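Rebelo Handheld Gripper Kit, club edition: one term in

Posted 11 September 2023 by Mariann Vass
Filed under: Classroom kits, Robotics clubs

I run an after-school robotics club with Delyth Gethin, ages 11 to 14, and we get pitched a lot of kits. Most of them promise "real robot learning" and hand you a buggy that follows a strip of tape. So when Jesedmont offered our club a discount on the Rebelo, I said no twice before Delyth wore me down.

We paid $487 for the kit with the discount. The list price is $875. I mention both because I would have written a much shorter and ruder review at $875.

What you get for that is a two-finger gripper that a student holds and works by hand, a small camera that rides on it, a mounting plate, and the Skonau software on a download code. The idea is that kids pick things up and put them down many times over, the camera records it, and the software trains a model that could later drive an arm. The arm is sold separately. Of course it is.

Build

The instructions say two hours. Our fastest pair took three, and that was with Branwen Lloyd, who is thirteen and has built more things than I have. Step nine shows the linkage arms from the wrong side. If you follow it, the fingers close unevenly and you have to back out four screws and start that part again. I wrote to Jesedmont about it and got a polite reply with a link to the same PDF.

Once it was together, I had fewer complaints than I expected. The pivots turn smoothly, and the body has survived being dropped by middle schoolers. The blue finger pads are the weak point. One of ours started peeling at the corner within weeks and there are no spares in the box. A pack of replacements costs $44, a silly price for two bits of padding.

The tidying project

Jesedmont supplies foam blocks for practice. Foam blocks are easy to grip and the results look great, so naturally all the sample videos use them. Delyth and I gave the kids a harder assignment: make a tray of everyday stuff and sort it. Hair bows, small plush toys, folded cloth, whatever they could bring from home.

Mali Rowlands took the hair accessories. She began with a big gold bow covered in sequin-like dots, with a metal alligator clip across the middle, and it gave her more trouble than everything else on her list. A bow that size droops wherever it likes. Go for the fabric and you have to guess how much will fold up between the fingers. Go for the clip and you are aiming at a narrow strip of metal lying on a slant. She ended up writing a page in her notebook on which was better and changed her mind halfway down it. I thought that page was worth more than anything the software produced.
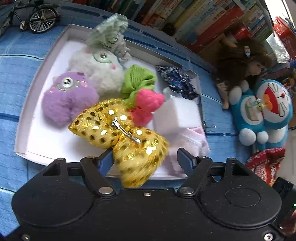
Software

Skonau is where my patience ran out. Our group recorded more than 500 demonstrations over the term, and the program wants each one labeled on a screen that times out. If it logs you off in the middle of a batch, the batch is gone. We lost two afternoons that way.

The trained model then gives you a "confidence score" for each clip, with no explanation of what it is confident about. Foam blocks scored high. Anything soft or ruffled scored all over the place, and the kids could not find out why. I asked Caradog Rosser, who teaches computer science at the high school and sat in for a session, whether I was missing a menu. He looked for a while and said I wasn't.

The manual calls this "an open-ended learning opportunity." I call it an unfinished results page. An update is promised for October, and I will believe it when I have installed it.

Compared with the Dornen

We still have an old Dornen claw trainer in the closet. It is uglier and does far less, and it only records finger position. It also starts up every time and saves when you press save. For kids under 11 I would still reach for it first. For the older ones the Rebelo asks better questions, mainly because they have to think about what they are holding and where to take hold of it.

Should your club buy one?

At full price, no. At what we paid, maybe, if you have an adult who can spend an evening with the software before the students see it and if you are willing to skip the sample lessons, which are dull. Buy the spare pads at the same time. Check step nine against the photo on the back of the box, where the linkage is the right way around.

Build quality: 4 out of 5
Instructions: 2 out of 5
Software: 1 out of 5
Kept the kids busy: 4 out of 5

Delyth would like it noted that she would give the software a 2.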